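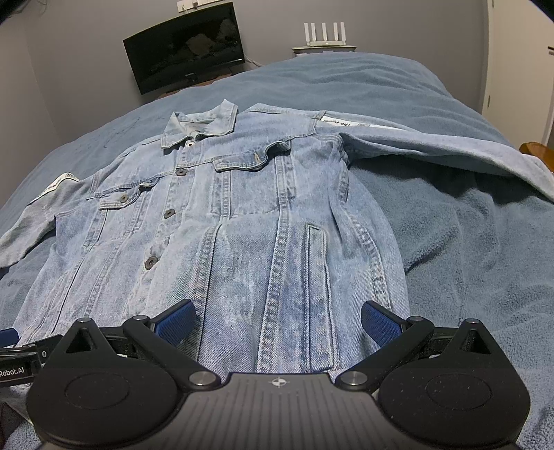 Light-wash denim, laid flat and front side up, the way it should be before you measure anything.

How to Measure a Secondhand Jacket So the Buyer Doesn't Send It Back

I have sold 334 pieces of used clothing out of a spare bedroom in Murkport, and for the first 59 of them I put "fits like a medium" in the listing. Fits like a medium is a feeling. Buyers do not want your feelings, they want inches, and if they don't get them they will buy the thing anyway and return it with a note.

What you need

A soft tape measure, the sewing kind. A flat surface bigger than the jacket. A pencil. The metal tape from the garage will work, in the sense that you can also eat soup with a fork.

Check your tape first. Lay it beside a ruler and compare the first twelve inches. Old cloth tapes stretch, and mine had been adding a quarter inch to everyone's chest for a year. I replaced it after Chinyere Oyelaran, who sells mostly coats and has opinions, held hers up against it in front of people.

Lay it out

Button the jacket all the way up. If a button is missing, pin the front closed where the button would be, and then go mention the missing button in the listing before you forget. Smooth the body from the middle outward with your hands flat. Don't pull. Denim has more give than you'd think, and you can find yourself an extra inch of chest with a little enthusiasm.

A bed is fine if the mattress is firm. On a soft one the jacket sags in the middle, so slide a big piece of cardboard underneath.

Chest (pit to pit)

Measure straight across from the bottom of one armhole seam to the bottom of the other. Write down that number as it is and call it "pit to pit." Some sellers double it and call it "chest." Either is okay, but say which one you did. I once left that out and spent an evening explaining to a man that the jacket was not made for a toddler.

Shoulders

Turn it over. Go from shoulder seam to shoulder seam across the back, straight, without following the curve of the collar. If the jacket has raglan sleeves there is no shoulder seam to measure from, so skip this and measure the sleeve from the middle of the neck to the cuff. Label that one too.

Sleeves

Shoulder seam to the end of the cuff, along the outside edge, with the cuff buttoned and unrolled. Do both sleeves. They ought to match. On old jackets they sometimes don't, usually after somebody's home alteration, and you want to find that out before the buyer does.

Length

From the base of the collar at the center back down to the hem. Not from the top of the collar. The collar stands, flops and folds as it pleases and is no good as a starting point.

Waist and hem

Straight across the bottom edge, buttoned. Side tabs, if there are any, go on the loosest setting, and you say so.

Writing it down

Round to the nearest half inch and put the numbers near the top of the listing, above the part where you describe the color as "dreamy." Give the size on the tag as well, clearly marked as the tag size. Sizes have wandered a good deal over the decades, and a large from one rack can be a small from the next.

Then measure the chest a second time. It's the one that comes back.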